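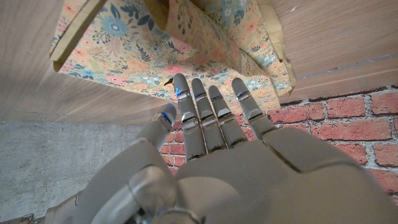 Tisch T2, geblümte Lage, Ziegelwand im Hintergrund

Prüfliste Arbeitsplatz, Blatt 167
Betrieb: Givano, Standort Steltitow
Raum: Millet, Erdgeschoss
Gegenstand: Lege- und Falttisch T2 mit aufliegendem Material, Stromzuführung, Boden unter dem Tisch
Prüferin: Nouhaila Younis
Prüfzyklus: halbjährlich, Durchgang November
Bewertung: i. O. = in Ordnung; H = Hinweis; M = Mangel mit Frist; n. g. = nicht geprüft

Umfang: Sichtprüfung und Handprüfung am Tisch. Elektrische Messungen sind nicht Bestandteil dieses Blatts, siehe Messprotokoll der Elektrofachkraft. Die Tische T1 und T3 haben eigene Blätter.

1 Tischplatte und Untergestell

1.1 Standfestigkeit, Platte unbelastet: i. O.
Kein Kippeln bei diagonalem Druck auf die Ecken.

1.2 Verschraubung Platte/Gestell: i. O.
Von Hand geprüft. Eine Schraube hinten rechts eine Vierteldrehung nachgezogen.

1.3 Oberfläche: H
Helle Schleifspuren und kleine Kratzer im Holz, ohne Tiefe. Mit dem Handrücken und einem Streifen Feinstrumpf abgefahren, kein Hängenbleiben. Bei der nächsten Reinigung leicht anschleifen und ölen. Kein Klarlack, der Auftrag am T1 hat sich an der Vorderkante gelöst und auf die Ware abgefärbt.

1.4 Kanten: i. O.
Vorder- und Längskanten gebrochen, keine Splitter. Die wandseitige Kante ist nur mit dem Finger erreichbar, dort ebenfalls ohne Befund.

1.5 Tischbeine: i. O.
Stellfüße fest, Kontermuttern vorhanden.

1.6 Höhe der Arbeitsfläche: n. g.
Wird mit der Ergonomiebegehung erfasst.

2 Aufliegendes Material

2.1 Bezeichnung: H
Geblümte Ware, Dessin Fatovley. Auf dem Laufzettel steht nur das Dessin, die Chargenangabe fehlt. Nachtragen.

2.2 Lage auf dem Tisch: i. O.
Längs von der Wand zur Vorderkante. So entspricht es der Legeanweisung.

2.3 Faltzustand: H
Lagen nicht durchgehend plan. Beim Anheben bildet das Material eine Tasche, in der Mitte schlägt ein Streifen um, und die hellbraune, unbedruckte Rückseite liegt offen. Für die Sicherheit ohne Bedeutung, für die Maßhaltigkeit schon: Eine umgeschlagene Lage verkürzt das Paket auf einer Seite, und der nächste Knick sitzt schief. Vor dem Falten glattziehen, von der Mitte nach außen.

2.4 Überstand an der Tischkante: H
Überhängende Ware nicht unter die Platte schlagen. An der Unterseite wird sie zwischen Holz und Hand gedrückt und knittert quer zum Dessin. Zulässiger Überstand laut Legeanweisung 6 cm. 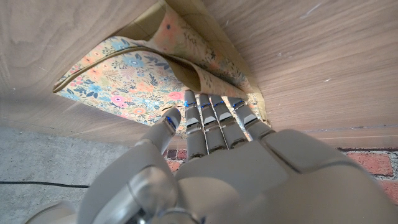

Am Überstand ist außerdem auf den Rand zu achten. Läuft er sich auf, zeigt die Rückseite zuerst an den Längsseiten, später in der Fläche. Ware mit aufgerolltem Rand auslegen, flach beschweren und bis zur folgenden Schicht liegen lassen. Nicht bügeln, solange die Angabe zur Charge fehlt (siehe 2.1).

2.5 Verschmutzung, Farbabrieb: i. O.
Wischprobe mit weißem Tuch an zwei Stellen, kein Übertrag.

2.6 Brandlast am Arbeitsplatz: i. O.
Am Tisch nur die Ware in Bearbeitung. Kein Vorrat auf oder unter der Platte. Die Vorratsmenge im Raum wird auf Blatt 9 geführt.

3 Flächenmarkierung

3.1 Markierung vorhanden: i. O.
Rechteck aus grauem Klebeband auf der Platte, Ware liegt im markierten Bereich.

3.2 Erkennbarkeit: M
Die Linien heben sich kaum vom Holz ab. Bei Kunstlicht am Abend nach Auskunft der Schicht noch schlechter. Band in kontrastierender Farbe aufbringen, altes Band vorher vollständig entfernen, Klebereste mit Orangenreiniger, danach Platte trocken nachwischen. Nicht überkleben: Zwei Bandstärken übereinander drücken sich in der untersten Lage ab.
Frist: nächster Montag, vor Schichtbeginn.

3.3 Freihaltung außerhalb der Markierung: M
Hinten links liegen dunkle Weintrauben auf der Platte. Druckstellen und Saft sind aus dem Material nicht zu entfernen. Lebensmittel gehören nach Raumordnung Millet, Abschnitt 2, nicht auf die Legetische.
Frist: sofort.

4 Stromzuführung

4.1 Steckdosenleiste, Gehäuse: i. O.
Weiße Leiste, ohne Risse, Abdeckung sitzt fest.

4.2 Steckdosenleiste, Befestigung: M
Die Leiste steht lose auf der hinteren linken Tischecke an der Wand. Bei Zug am Kabel wandert sie in die Arbeitsfläche. Unter der Platte oder an der Wand befestigen, Zugentlastung an der Zuleitung. Bei Wandmontage in den Stein bohren, nicht in die Fuge.
Frist: Ende November.

4.3 Abstand zu Flüssigkeiten und feuchten Stoffen: M
Siehe 3.3. Erledigt sich mit Räumung der Ecke.

4.4 Prüfplakette: n. g.
Wird mit dem Messprotokoll abgeglichen.

4.5 Reihenschaltung von Leisten: i. O.
Zuleitung bis zur Wanddose verfolgt. Keine zweite Leiste dazwischen. 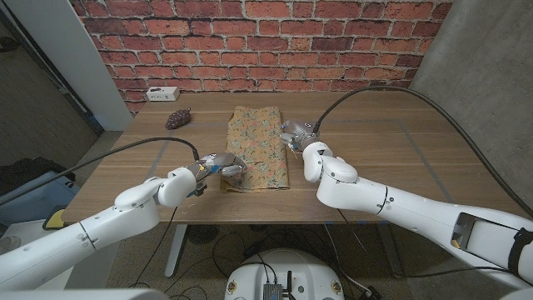 Zu 3.2, 3.3, 4.2 und 5.1: Tisch T2 an der Ziegelwand, unter dem Tisch Ventilator und Leitungen

5 Boden und Bereich unter dem Tisch

5.1 Leitungsführung am Boden: M
Schwarze Leitungen liegen ungeordnet und ineinander verschlungen unter dem Tisch. Bündeln, beschriften, in einem Kabelkorb unter der Platte führen. Überlängen nicht zu engen Ringen wickeln, lose Schlaufe mit Klettband. Kabelbinder aus Kunststoff bitte nicht verwenden, sie werden beim Umbau aufgeschnitten, und die Reste landen in der Ware.
Frist: Ende November.

5.2 Querende Einzelleitung: M
Dünne schwarze Leitung frei über den Boden. Stolperstelle. Kabelbrücke setzen oder an der Wand entlang verlegen. Bis dahin Durchgang auf dieser Seite sperren.
Frist: sofort.

5.3 Ventilator: H
Rundes schwarzes Gerät am Boden unter dem Tisch. Standort mit Abstand zu den Leitungen wählen, Ansaugseite frei halten. Überhängende Ware darf nicht in den Luftstrom kommen. Schutzgitter von Hand geprüft, fest.

5.4 Bodenoberfläche: i. O.
Keine losen Stellen im Gehbereich.

5.5 Sauberkeit: H
Staub und Fasern im Bereich der Leitungen. Reinigung erst nach Erledigung von 5.1 sinnvoll.

6 Wand und Umgebung

6.1 Ziegelwand hinter dem Tisch: i. O.
Kein loser Stein, Fugen sanden nicht. Wischprobe entlang der Tischkante trocken und ohne roten Abrieb.

6.2 Beleuchtung: n. g.
Luxmeter in Kalibrierung. Nachholen zusammen mit 3.2, damit die neue Markierung gleich unter gemessenem Licht beurteilt wird.

Bemerkungen der Prüferin

Der Befund 4.2 stand bereits im vorigen Durchgang auf dem Blatt, damals als Hinweis. Hochgestuft auf Mangel. Wird er erneut nicht behoben, bleibt T2 bis zur Nachprüfung stromlos.

Zu 2.3 gab es Rückfragen, ob der Faltzustand in diese Liste gehört. Er bleibt, bis die Qualitätsprüfung ein eigenes Blatt dafür hat.

Freigabe T2: mit Auflagen. Legen und Falten zulässig nach Erledigung von 3.3 und 5.2.
Nachprüfung 3.2: Montag, 6 Uhr, durch N. Younis.
Ablage: Ordner Millet, Register 9.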